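Cilmont practice room: your questions, answered

Last updated 24th January 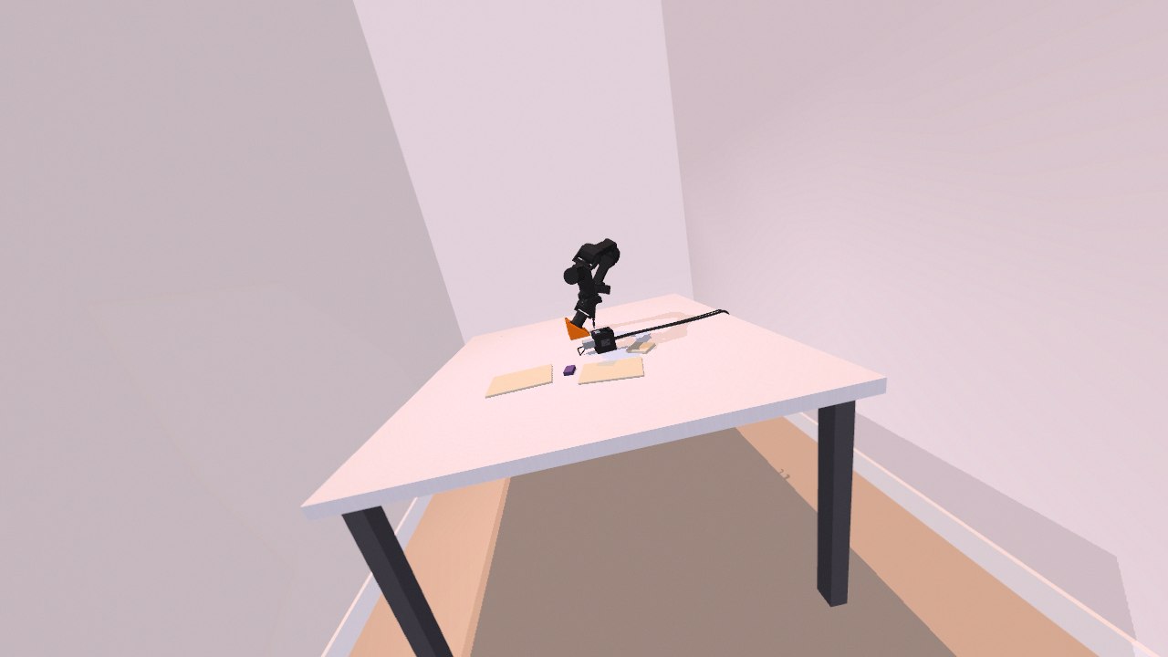
The Cilmont practice room in simulation: arm at the back of the table, orange wedge at the gripper, purple cube and two tan boards in front.

Hi! I'm Bhavana Kotian, and I answer most of the email for Cilmont, so I finally sat down and wrote out the stuff I keep typing over and over. If your question isn't on this page, write to me anyway. I like getting the odd ones.

What is Cilmont, in plain words?

It's a virtual tabletop with a robot arm on it that you run on your own computer. You tell the arm what to do (by hand, or with a script you wrote), and it tries to do it with little blocks and boards and other bits. You can let it make a mess a hundred times before lunch and the only thing you'll need to pick up is your coffee.

Do I need a real robot to use it?

Nope. Plenty of our users have never touched one. If you do have an arm on a bench somewhere, you can try out your moves in Cilmont first and then take them over to the hardware, but that second half needs the bridge add-on, which I get to further down.

What do I get when I buy it?

The program itself, the practice room, the starter tasks and a year of updates. Starter tasks are things like picking up a cube and setting it down on a board, or lining up a shape with an edge. The first few are easy on purpose. The cable ones are not easy, and I still can't get through the last one without swearing a little.

How much is it?

A single license is $79 and covers 2 computers, so you can have it on the desktop and the laptop. You pay once. After the first year the program keeps working just as it did, you simply stop getting new tasks unless you renew.

Schools and clubs should email me before buying! We have a classroom deal through Sultadari, who handle our bulk orders, and it's a lot kinder on the budget than a pile of single licenses.

Why does the room look so bare?

I get this one a lot. Gangadharan Bangera built the room, and his first version had shelves, a window, a plant, the works. It was lovely and it made my old laptop wheeze. So he cut it back to pale walls, a table, a floor and a rug, and I fought for the rug. You can change the wall and floor colors in Settings under Room if the pale look isn't your thing. A darker tabletop helps some people pick out light-colored pieces, so try that if your eyes get tired.

Can I move things around on the table?

Yes, please do. Pause the run, click a piece, drag it, hit play. Or hit Shuffle and let the program scatter everything for you. I'd shuffle early and often. I once spent two whole evenings very proud of a script that only worked when the cube was in one exact spot.

You can bring in your own shapes too, as long as each one is a single closed mesh. Things with holes in them tend to get stuck on the gripper. We're working on it.

Why is there a cable lying on the table?

It's one of the practice pieces. Soft, bendy stuff is much harder for an arm than a block is, and a lot of people asked for it after the May release. If you're just starting out, or if your computer is slow, you can switch it off in the task list and nothing else will change.

My arm shakes when it holds something. Is it broken?

Almost always it's the grip force. Turn it down a notch and run it again. If that doesn't help, check that your step rate hasn't been changed (there's a Reset button right next to it). Still shaking? Save the run and send me the file. A screen recording is nice but the run file tells me a lot more.

And if the piece shoots off across the room like a watermelon seed, it's the same fix. Save that one too, I collect them.

What kind of computer do I need?

Anything fairly recent with its own graphics card will be happy. It'll run without one, but set the shadows to Low and close your browser tabs first. Windows and Linux both work. The Mac version is in testing and it crashes when you resize the window, so I'm not going to sell it to you yet.

Do I have to know how to code?

Not for the starter tasks. You can steer the arm with a game controller or the keyboard, and the controller is way more fun. Once you want it to repeat something by itself you'll need a bit of Python. The Stodstead guide that comes in the download starts from zero and goes at a very gentle pace. Chapter three has a typo in the second code box, the colon is missing, sorry about that.

How many runs can I save?

The run library holds 4,000 before it asks you to clear some out. You can export old ones to a folder any time and load them back later. Please name them something useful. I have a folder full of "test" and "test new" and I have no idea what's in there.

What's the bridge add-on?

That's the piece that sends your moves to a real arm. It's sold separately, and it's called Bhat on the order page, which confuses everybody. Before you buy it, send me the make and model of your arm and I'll check it against our list. Please start at the slowest speed with your hand near the stop button, even if the run looked perfect on screen. The floor in your workshop has opinions that ours doesn't.

Can I get my money back?

Sure, within 30 days, no form to fill out. Email me from the address you ordered with and I'll do it that day or the next. If you feel like telling me what bugged you, I'd love to know, but you don't have to.

Where do I send bug reports?

Use Help, then Report, inside the program. It attaches your settings and saves us three emails back and forth. Gangadharan reads the technical ones and I read the rest.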